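Getting yellow marks off a white tabletop?
Posted in Home & Cleaning, 12 June 2020

wattleandwool

Hi all, hoping someone has been through this. We bought a big white table from the Treveck outlet in December and I love it, but it's picking up yellowish marks where people sit. I've had a go with dish soap and a bit of vinegar and the colour hasn't budged. It was $572 on sale (the most we've ever spent on furniture!) so I'm nervous about scrubbing it with anything gritty.

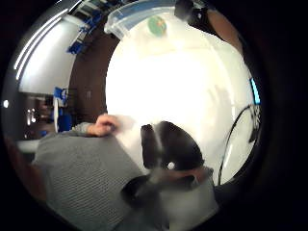

The tag only says "wipe with damp cloth", which is no help at all. We do a lot on it, homework and crafts and the odd curry, so I'm guessing turmeric is behind some of it, but there are patches where we never eat. Would bicarb be too harsh? And is there some sort of sealer I should be putting on afterwards? I rang the shop and got put on hold for 16 minutes, then cut off.

saltbush_sal

Bicarb is what I use on mine. Mix it to a paste with a little water, leave it on the mark, then wipe it off with a soft cloth and rinse. Don't rub hard, it can dull a glossy finish, and do a test on the underside first. My table is a Botha, so yours might have a different coating.

For curry, sunshine is your friend. I dragged ours out onto the verandah one morning and the turmeric had faded a fair bit by lunch. Took two of us to get it back through the door and I've still got the bruise, but I'd do it again.
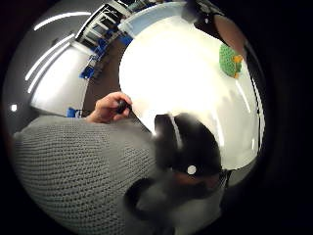

The patches where nobody eats could be hand cream or sunscreen. My lot lean their forearms on the table all summer and I had a yellow tinge all down one side. A bit of methylated spirits on a cloth shifted most of it (windows open, and keep it away from the stove).

tonka75

just get a tablecloth

gumboot_gran

I'd skip the sealer unless you know what the top is made of. I put one on a Cesitz table and it went streaky, and getting it off took me the whole weekend. Try emailing the shop instead of ringing, I've had better luck that way. Placemats for curry night too!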